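Storing and sorting used golf balls in the garage
Forum > Equipment > Balls

solibarra
Posted Saturday, October 2, 2021

Cleaned out the garage and ended up with around 400 used balls in two feed sacks. Most came out of the ditch behind the 14th at Lovar. I want to keep the good ones for league play and put the rest in the practice bag. How do you sort yours? Right now I wash them in a bucket with dish soap and go by color.

magana_u
Going by color won't tell you much. A ball can be bright white and have a cut in the cover. I roll each one in my palm under the bench light and feel for scrapes. Anything that catches a fingernail goes in the practice bag.

ditchweed
Bucket and dish soap is fine. Skip the bleach. I did a batch with bleach last December and the shine came off the clear coat.

parfor9
Disagree on bleach. A capful in a full bucket for ten minutes has never hurt mine. You probably left them in too long.

ditchweed
Overnight, so maybe.

solibarra
No bleach then, I don't need them that clean. What about water damage? Some of these could have been down there for years.

magana_u
You can't see that from outside unless the cover has gone brown or gray. If they came out of mud I'd call them all practice balls. Uriel's rule: if I didn't lose it myself, it doesn't go in the league bag.

parfor9
That's throwing away good balls. For a 9-hole league you won't notice the difference. I've played pond balls for years and my handicap is bad for other reasons.

solibarra
Washed the first 100 last night. Dirt in the dimples is the slow part, so I went over them with an old toothbrush. Does this look good enough for the league bag?

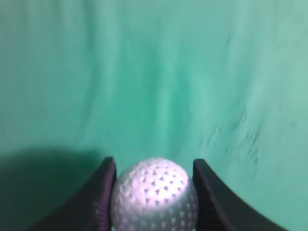

White one, dimples up close

ditchweed
Looks like a ball to me. I'd play it.

magana_u
Dimples show up well on the top. Can't judge the sides in that light, and the bottom isn't showing. Turn it over and check the rest before you decide.

parfor9
Play it. If it flies crooked, move it to the other bag.

solibarra
OK. League bag for now. Next question is what to keep them in. The sacks are splitting and I have one shelf free over the freezer.

ditchweed
Egg cartons for the good ones, milk crate for the rest. Line the crate with a towel or they find the holes.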